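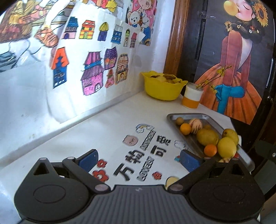
The Erkach serving tray, rectangular, raised rim
$279 for the large, in stock, ships from our Loltholm shed

I'll start with the rim, because it's what you'll ask me about first. It's a proper raised edge that goes the whole way round, and it means a lemon that wants to go for a wander can't. I've carried this tray up the back steps with a full load of mandarins, one hand on the flyscreen door and the dog underfoot, and lost nothing (the old flat one I had before it was another story, I was still finding grapes under the fridge in September).

The Erkach is a metal tray in a silver finish, nothing painted on it, no handles sticking out. I went back and forth with Stepan Maksymiv on the handles for ages. He makes them, I sell them, and he reckons a handle is just something to bang on the door frame. I wanted handles. We made a few with handles. He was right, and they're in the seconds bin if anybody's keen!

What I use mine for, mostly, is fruit. I know everyone has a fruit bowl, I've got four, but a bowl buries things. The mandarins sit on top looking gorgeous and there's a lemon at the bottom quietly going furry. On a tray it's all spread out in more or less one layer and you can see what needs eating. Lemons and oranges are the easy ones. If you can get hold of a pepino (the pale melon with the purple stripes, tastes like a cucumber that's been on holiday) it looks smashing in with the citrus, and a mixed tray makes a really cheerful middle-of-the-table thing when you've got people coming and can't be bothered with flowers.

Nuts, longans, anything small and round, I'd put in a bowl. They roll about and get under the bigger fruit. We stock the Urik scalloped bowls in bright yellow, and they're plastic, so the kids can have them.

A few people have emailed about whether it scratches a tabletop. Mine lives on a white table covered in little cartoon decals, rainbow and pig and bunny and the rest, and I'm quite protective of them, so I stuck felt dots on the underside. A packet of felt dots comes in the box now. Put them on before you load it up, let the glue sit overnight, and lift the tray when you want to move it, please don't shove it.

The details

Finish: silver, brushed on the base, polished on the rim
Weight: 1157 grams empty
In the box: tray, felt dots, care card
Sizes: large only for now, the small is back when Stepan gets his sheet metal
Colour: just the one

Looking after it

Warm water, a bit of dish soap, soft cloth, then dry it straight away. Citrus juice left sitting will leave a dull mark. You can buff it out with bicarb and patience, but I'd sooner you wiped it. No dishwasher. No steel wool either, and I say that as somebody who has tried it.

If you do get a dent in the rim, send me a photo before you go at it with a hammer. Stepan will straighten it for the cost of the postage.

Postage and returns

Orders in before 3 in the afternoon go out the same day. You've got 7 days from when it lands on your doorstep to change your mind, as long as it hasn't been used. Vitalii Kushnir does the packing and he's very generous with the cardboard, so do keep the box until you're sure.

What people have told us

"Bought it for drinks, it's never left the kitchen bench. My partner puts his keys in it, which I'm trying to stop." Tobiloba Okonkwo

"Good heavy tray. Bigger than I'd pictured, so measure your shelf first. Fits mine with the cupboard door open." Tsz-kin Shek

"Four stars only for the felt dots, one came off in the first week. They posted me more." Fedir Panasiuk

(Fedir, we've changed the dots! The new ones are thicker.)

Goes with

Urik scalloped bowl, bright yellow
Vasylenko clear glass cups, sold singly, lovely for anything layered or colourful
Spare felt dots, free if you add them to any order, just pop a note in the comments box at checkout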